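Notebook > Arms > Planner diary

Saturday, planner and handover

3 min read

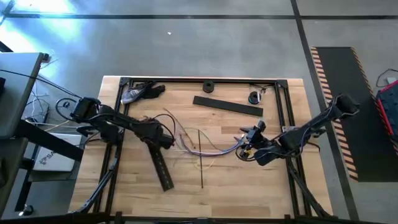 Left arm on the slotted rail, right arm open, wires in between.

Started at 10 with the regrasp bug. Veikko had left a note saying the right arm planner timed out whenever the left was already holding something long. He was right. I replayed his logs and got the timeout on 27 of 132 planning calls, all of them with a part in the left gripper.

First suspicion was the attached-object model. When the left gripper closes, Gresance adds a box to the collision world and moves it with the wrist. The box was sized from the part file, which is fine, but its origin was the middle of the part. We hardly ever pick the rail up in the middle. So the planner thought there was rail sticking up through the left forearm and spent its whole budget looking for a start state that wasn't in collision.

Changed it to take the offset from the grasp pose. That took most of the morning, mainly the tests. Hanne's old test had the wrong sign in it and passed anyway – I fixed that too and left her a message.

After lunch, the wires. Perception still has no good idea what a wire is. The segmenter gives one blob for the whole tangle, colors and all, and the blob gets inflated into something the size of a loaf of bread. The right arm then refuses to go anywhere near the center of the table. For now I put soft objects in their own layer with a cost in place of a hard limit, so it will pass close if it has to. Elli thinks this is asking for a snagged gripper. She may be right, and I set the speed low inside that layer until we have something better.

The padding is down to 7 mm on rigid parts. Left it alone on the arms themselves.

Reran the logs offline at the end of the day. Four timeouts left, all with the right wrist near its joint limit. That is a different problem and I'm not starting it on a weekend.

To do: ask Honeylyn whether the Caline branch still needs the old box code. Write down the sign convention somewhere. Buy coffee.

Comments

Santeri Ruotsalainen: We had the same origin mistake on Mangubat. Check the release step as well, ours left a ghost box behind after the gripper opened.

Honeylyn Dagdag: Caline doesn't use it any more. Delete away.

Hanne Hirvonen: Saw the message. Sorry about the sign – I remember being pleased when that test passed.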